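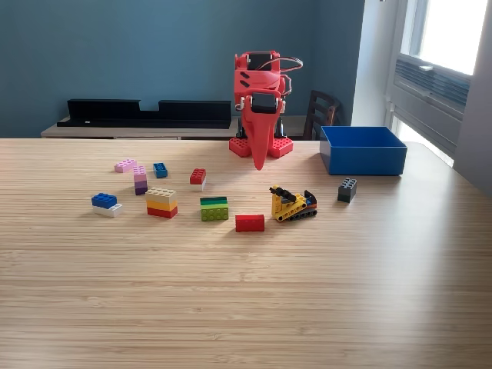 4. The Open-Day Demonstration

4.1 Setting and visitors

The public demonstration took place in October at the Ultetti workshop in Lultville. Visitors came in through the front room, where they could read short panels on the project, and then moved on to the demonstration room. The session ran from 10 a.m. until late afternoon with one break for lunch. Over the day 481 people signed the entry sheet. Groups were kept to 25 or fewer so that everyone could stand where they could see the table. Two members of the project team stayed with the robot at all times. One ran the control software and the other spoke with visitors.

We chose an ordinary tabletop over the raised platform used in our laboratory trials. The platform has printed guide marks and fixed lamps, and earlier visitors had asked whether the robot depended on them. The table at Ultetti had neither. Daylight from the window changed through the day and no blinds were used.

4.2 Robot and materials

The robot shown was Stuka, the small tabletop unit described in Section 3. The body is printed in red plastic and stands on a studded base of brick-like plates. Its long tapered finger points down toward the table and is used to touch or indicate an object. Stuka does not grip or lift. Several visitors expected it to pick up bricks, and the speaker learned to say early in each session that pointing was the whole task.

The objects were interlocking toy bricks, some single and some joined into short stacks, together with one yellow toy construction vehicle. Figure 1 shows one layout. Stacks were built in two or three layers and most mixed their colors. We included stacks with closely related shades, such as the three greens and the pink-to-purple stack, so that a spoken color word could fit more than one layer. The vehicle was there as an object that could be named without any color word at all.

Figure 1. Stuka with the demonstration objects on the table: toy bricks, brick stacks and the yellow construction vehicle. The open blue box stands at the right.

4.3 Procedure

Each group was asked to name an object in its own words. The operator typed the request as spoken, without correcting it, and the Jalali planner returned a target. Stuka then turned toward the target and lowered its finger. If the group agreed that the right object had been chosen, the request was logged as accepted. If not, the visitor could rephrase once. Children were allowed to move the bricks between requests — this had not been in the original plan, but it kept younger visitors interested and gave us layouts we would not have made ourselves.

Across the day the system logged 2,273 requests. We drew 100 of them at random for close reading, and the comments below are based on that sample and on notes written by the two team members. Because layouts were changed by hand and not recorded each time, we do not report an accuracy figure for the open day. The laboratory results in Section 5 should be used for that purpose.

4.4 Observations

Adults tended to describe a brick by color and place ("the blue one at the back"). Children more often used a likeness, such as calling a stack a tower or a cake. The planner handled color and place terms well. It had trouble with likenesses, and with requests that named only one layer of a stack, where it was not clear whether the visitor meant the layer or the whole stack. Most groups accepted a touch to either.

Left and right caused more confusion than we had planned for. Visitors facing Stuka from across the table used their own left, while the planner assumed the robot's. After the lunch break the speaker asked each group to say whose left they meant, and the notes show fewer rephrased requests from then on. We have since added a short question to the Jalali dialog for this case.

Visitors also asked about speed. Stuka pauses before lowering its finger, and some people took the pause as a fault — a few repeated their request during it, which the operator had to ignore. A small light or sound during planning would probably help, and we plan to test both before the next public session in Lultville.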